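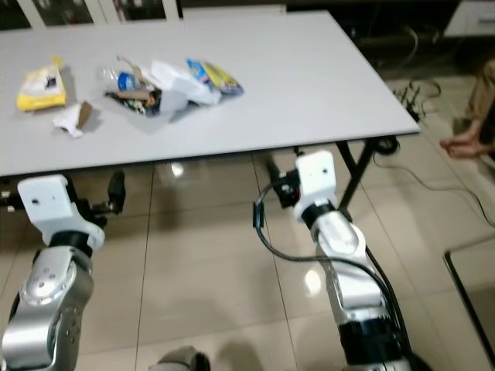
Mixed packaging on a table: snack packets, crumpled paper and a plastic bottle with a blue cap.

What the sorting line cannot see
7 Oct 2019

A snack packet weighs very little and causes a good deal of trouble. The typical crisp bag is a laminate of two or more films, one of them carrying a layer of aluminium far thinner than a hair. The layers keep out oxygen, moisture and light. They also melt at different temperatures, and no ordinary recycling plant can pull them apart.

The plant at Clovlow takes dry mixed waste from 13 districts and runs a single line 57 metres long. Bags are split at the intake and the contents pass into a rotating drum screen, which drops out grit, bottle tops and broken glass. The remaining material is divided by shape. Flat items such as paper and film ride up an inclined belt; bottles and cans roll back down it.

Steel is lifted off by an overhead magnet. Aluminium cans are thrown clear by an eddy current rotor. Plastics then go to the optical units, supplied by Kivar, where each item is lit with near-infrared light and the reflected spectrum is compared with a stored set. A jet of air fires when the match is good enough.

Clear PET bottles give a strong signal and are the most valuable plastic on the line. Caps are usually polypropylene or polyethylene and are left on, as they float away from the PET flakes in the wash tank. A full-length sleeve is a harder case. If the sleeve is made of a different polymer, the sensor reads the sleeve and the bottle goes to the wrong bale.

Metallised film reflects too much light to give a usable spectrum. Most of it leaves the end of the belt with the residue and is burned for heat. In May the plant tested a second pass for film, using a slower belt and a revised threshold. Recovery rose, but 28 per cent of the resulting bale was still paper, and the buyer turned it down.

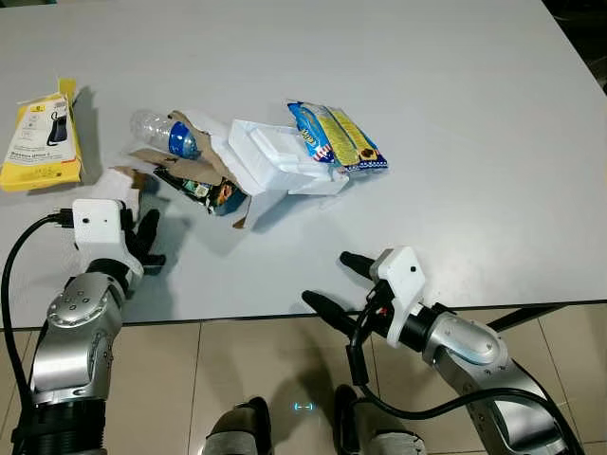

Cartons, inks and fibre length

Printed carton board is simpler to handle. It is pulped in warm water, screened to remove tape and plastic windows, and cleaned of ink by flotation. Fibres shorten each time they are pulped, so a mill has to blend in longer fibre to hold the strength of the sheet. Small cartons are the weak point. Anything below the aperture of the drum screen falls through with the grit and is lost.

Clanex, which buys most of the board from Clovlow, sets its moisture limit at the gate. Loads over the limit are accepted at a lower price, and loads stained with food are refused. Torn flaps and crushed corners make no difference to the grade.

The next change at the plant is a wider screen deck, under the project name Puma. It has smaller openings in the first section and larger ones further down, so that small board is carried over to the paper line. Glass must still be removed before that point, and the spacing of the openings has not yet been settled.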